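Ticket 1783 - Break room order form keeps dropping the last item
Opened by: Dace Petrauskas
Assigned to: Toshio Sugiyama
Status: Waiting on requester

Dace, Wed 19 February
Hi Toshio, hope your week is treating you kindly! I'm sorry to bother you again so soon after the printer business. When I fill in the snack order on the Ornenier page and press Send, the last line vanishes from the confirmation. Everything above it comes through fine. I first thought it was me (I do type fast and I do forget to save), so I tried again on Chunhua's computer and got the same thing, tea gone both times. The list had 7 lines on it, if that helps.

Toshio
Not a bother at all, and thank you for trying a second computer - that saves me a walk upstairs. Could you tell me whether you press Enter after the last item, or go straight to Send? 

Dace
Straight to Send, I'm fairly sure.

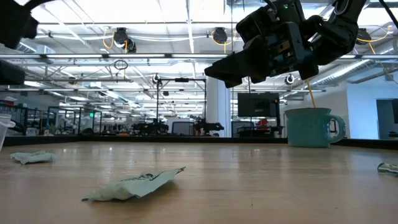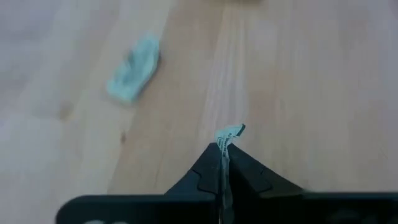 Crumpled paper on the table in both.

Toshio
Uploads are fine, so we can cross that off. I've been able to repeat your problem on my side. The form only keeps a line once you've clicked out of it, and going straight to Send leaves the last one behind. Until I can get Zodine to change that, would you please click once in the notes box before you send? I know it's a silly extra step, and I do apologize for it.

Dace
Clicked in the notes box, and there's my tea! Thank you so much. Shiyu wants to know if the same thing happens on the stationery form, as she was short a box of envelopes last month.

Toshio
Very likely, they're built the same way. Please ask her to use the notes box too, and I'll add her form to my message to Zodine. Leaving this open until they write back.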